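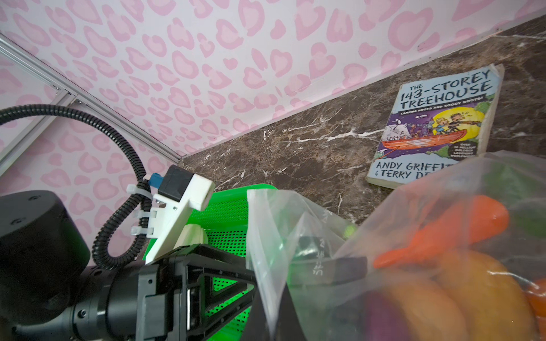
4.3 Failures with thin film

Most of the stops logged on the Zukley cell came from the clear produce bag. The policy was trained on rigid items and treats the film as free space, so a finger can enter a fold while the planner still reports a clear approach (image at the head of this section). Of 230 bagging runs, 80 ended in a stop. The force limit did not trip in most of these, as slack film pulls too lightly on the finger to register at the wrist.

Loose produce gave less trouble. Napa cabbage was gripped by the head, with the leaves left to hang over the basket rim.

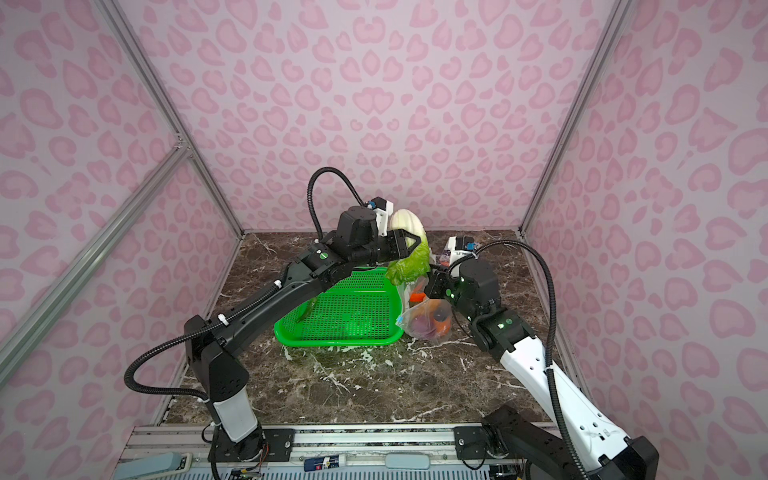

Figure 4. The two-arm cell, with the left gripper on the cabbage and the right gripper close to the bag.

Drorkeck, August

Addendum. After review we lowered the approach speed of both arms near film and added a manual release step to the Yorath controller. Runs made with these changes are not counted in Section 4.3.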